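Bedroom day with the yellow fingers

So I promised an update on the data collecting, and Friday was a bedroom day, so you get bedroom stories.
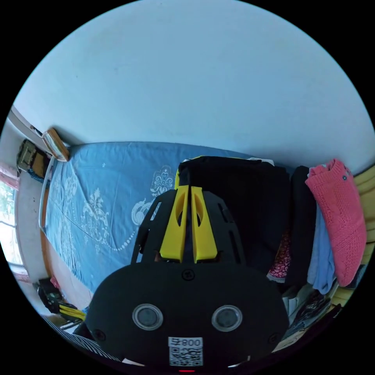
Gripper 008, yellow fingers nearly closed, with a paisley-print bed and a lot of clothes for company.

If you missed my last post: I spend a few hours a week doing ordinary chores with a hand-held gripper so a learning system can pick up how a person does them. The project is called Kakent, and this month it's all about clothes. Folding them, moving them, hanging them back up. My goal for July is 400 good examples and I'm at 131, so yes, I'm behind!

Dark clothes are my nemesis. Black on black on black, and I have to find a sleeve with two fingers. Sweaters are friendlier – you can pinch an open knit almost anywhere – but they stretch if you hurry, and then the whole take looks like I'm wrestling something.

The other thing I keep messing up is going too fast. At home I'd grab a shirt, shake it and toss it on the bed without thinking. With the gripper I have to come in slowly, close, wait a beat, lift. I threw out 16 takes on Friday just for rushing (I was hungry, it was nearly lunch).

I also started changing the starting position every time, which I should have done from day one. My early takes all begin with the shirt in the same spot, collar up, nice and flat. Great for me, pretty useless for a machine that will meet a real pile of laundry someday.

Next week is towels and pillowcases. If you have a trick for pillowcase corners, please put it in the comments, I'm begging you.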